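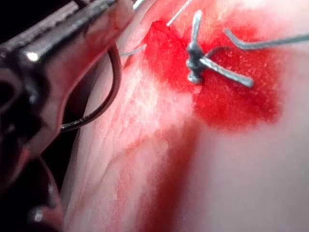
Faut-il attendre une norme propre à la suture robotisée avant d'écrire ses règles de banc ?
Mieux vaut commencer tout de suite : les textes généraux sur les robots médicaux fixent un cadre, et les règles de banc décrivent nos gestes à nous, fil par fil, nœud par nœud. On les corrigera quand la norme arrivera.

Notes pour l'exposé « Bonnes pratiques du nœud automatisé », journée Palacios, 15 janvier

(Laisser la question à l'écran, respirer, puis dire bonjour !)

Je m'appelle Montserrat Huerta, je travaille sur le banc de suture de Girden, et j'adore les procédures. Oui, vraiment. Une bonne procédure, c'est le plaisir de relire un essai d'avril et de comprendre du premier coup ce qu'on avait fait.

Partie 1 – Ce qu'on appelle un nœud terminé

Au début, chacun avait sa définition. Pour l'un, le nœud était fini dès que les boucles étaient serrées ; pour l'autre, il fallait que les deux brins soient coupés et le fil de travail dégagé. Résultat : deux taux de réussite pour la même série de 100 nœuds, et une réunion mémorable (raconter la réunion, mais vite).

La règle actuelle tient sur une ligne : boucles serrées, brins coupés à 5 mm, pinces ouvertes et retirées, aucun fil en tension. Tant qu'un seul point manque, on note « en cours ». Azucena Alvarado a insisté pour qu'on mesure les brins, et elle avait raison, on a découvert des choses passionnantes sur nos ciseaux !

Partie 2 – Le fil et la pince

Le câble d'actionnement doit rester visible sur toute la course du poignet. Un fil de suture qui passe derrière, et l'essai s'arrête. Pas de rattrapage à la main pendant que le bras est sous couple : on coupe les moteurs, on annonce à voix haute, on dégage, on consigne.

Seuils à donner à l'oral : alarme douce à 20 % au-dessus de l'effort de consigne, arrêt au palier suivant. Quelqu'un demandera pourquoi 20. Réponse : c'est la valeur retenue avec l'équipe de Bultdale, et on la rediscute à chaque changement de fil.

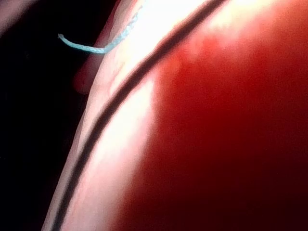

Partie 3 – Ce que voit la caméra de poignet

À très courte distance, les reflets deviennent le vrai sujet. Une surface rouge et brillante peut saturer d'un côté et plonger dans l'ombre de l'autre, et le détecteur de fil adore prendre un reflet allongé pour un brin. Notre règle : réglage d'exposition figé avant la série, inscrit dans la fiche, jamais retouché en cours de route. Même chose pour la lumière.

Sur la couleur du fil, débat ouvert. Un fil clair sur fond noir, c'est un bonheur pour la segmentation ; le même fil sur une zone surexposée, beaucoup moins. On demande donc des essais sur les deux fonds avant de valider un modèle.

Partie 4 – L'archive

Nous avons 3 377 séquences annotées dans Drallis. Chaque fiche porte le fil, la pince, la version du logiciel, le nom de l'opérateur et le motif d'arrêt. Les échecs restent dans la base, avec la même précision que les réussites. (Montrer ici la fiche vierge, une page recto, et la faire passer dans les rangs.)

Si le temps manque, sauter le seuil d'effort et garder l'archive.

Questions. Azucena prend celles sur les capteurs, moi celles sur les fiches. Les modèles de fiche sont sur la table près de la porte, servez-vous !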